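How to Write a Good "About" Page for Your Video Channel

I put this off for ages with my own little channel, Hullgate, and I suspect plenty of you are doing the same thing right now. Grab a cup of coffee and let's get yours done this evening. 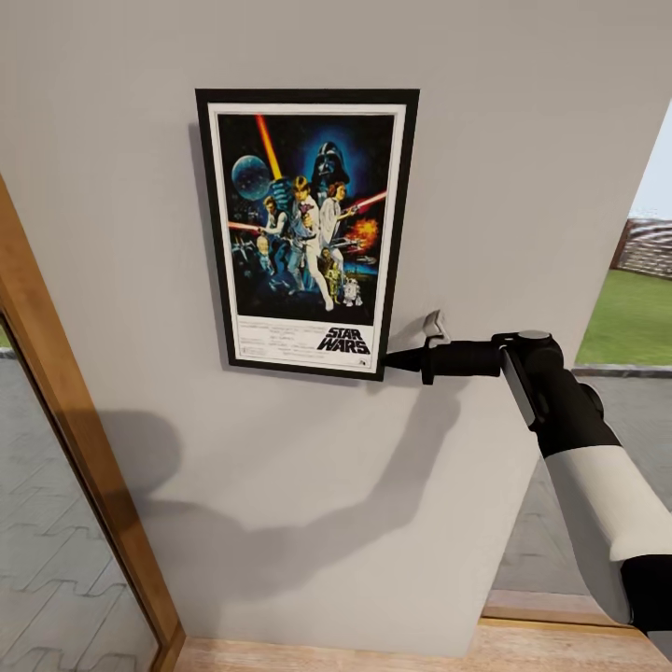
Start with one plain sentence that says what you make and how often you put it up. Mine reads "Hullgate posts a new prank or street challenge every other week," and it took me seven tries to get there (the early ones were awfully grand!). Keep the whole thing under 1000 characters. Mine is 784 with the links, and I still think it rambles a bit.

Next, tell people how you began. You don't need your whole life story — a couple of lines will do. I mention that I started in January with a borrowed phone, and that my first channel name was Plernotel, which older viewers still like to tease me about in the comments.

After that, add a contact email. Please make a separate one just for the channel, and don't use the address your bank writes to.

If you've worked with other channels, list them, but ask first. I checked with the folks at Mirnex before adding their name, and they sent me the exact spelling they wanted.

Now read it out loud, slowly. Fix anything you stumble over, save it, and open the page on your phone. Long paragraphs look even longer there, so break them up where you can.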